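Hi all – January 3, 2022, and I owe you the update on the Nuddale reading room grant. Grab a coffee, it's been a busy half year!

The short version is that we're open four afternoons a week and the money is lasting better than I feared. We had 70 people signed up by the end of the fall (I'd promised you 100 by next July, so I'm feeling pretty good about that one). The large-print shelf is the big hit. I can't keep the westerns in, and the cookbooks come back with flour in them, which I take as a compliment.

## The quiet corner

Most of our regulars asked for a spot to sit and read away from the kids' table, so that's where the furniture line in the budget is going. We want it plain and homey, with one good chair, a lamp and bare walls. 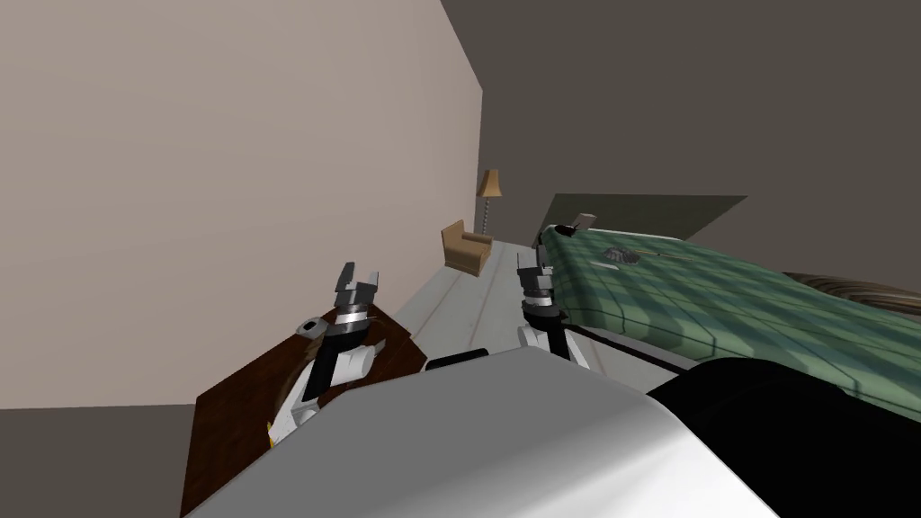

*Armchair and floor lamp by the wall, computer rendering.*

Tjoa quoted us $1,000 for the chair, the lamp and delivery. I pushed back a little and they threw in a footstool – hooray! The order goes in this month unless you'd like to see another quote first.

## Books and the van

Cliludley library is lending us a box of titles every month, and we swap them out when the van comes through. The van missed two visits in the fall because of the bridge work, so a few folks had to wait on their holds. I've asked for a phone call next time instead of a note on the door.

The new checkout software from Stutix is fine. It's slow to print, and I still keep a paper list on the side, but overdue reminders go out by themselves now and I don't miss writing postcards one bit.
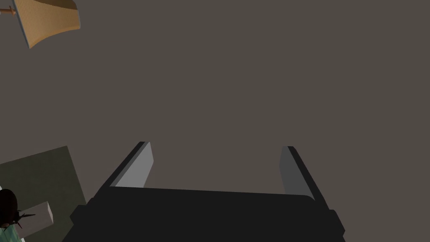

## What I need from you

- A yes or no on the Tjoa quote
- The okay to move the leftover postage money over to large-print books
- A date for your spring visit – any afternoon we're open works, and I'll make the lemon bars again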